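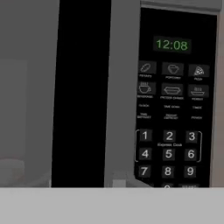
June 14, 2021

Sourdough starter log, jar 4. Fed it before coffee and it had already climbed past the rubber band, so the Rurkelari rye is clearly doing something! Total in the crock is 926 g now (I forgot to subtract the lid again, sorry Araceli). Smell is sharper than in February, more green apple than yogurt. I like it.
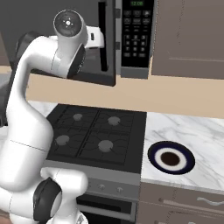 Hammad wants to go back to the white flour from Heterport, and fine, but let's give the rye one more week before we switch. Two changes at once and we won't know which one mattered. Toon still has my good scale.

Discard went into crackers. Too salty, ate them all anyway.

To do: new labels, ask Tibor about the Shirima salt, wash the spare jar.
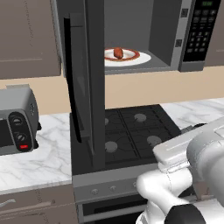 Microwave with the door open, plate inside.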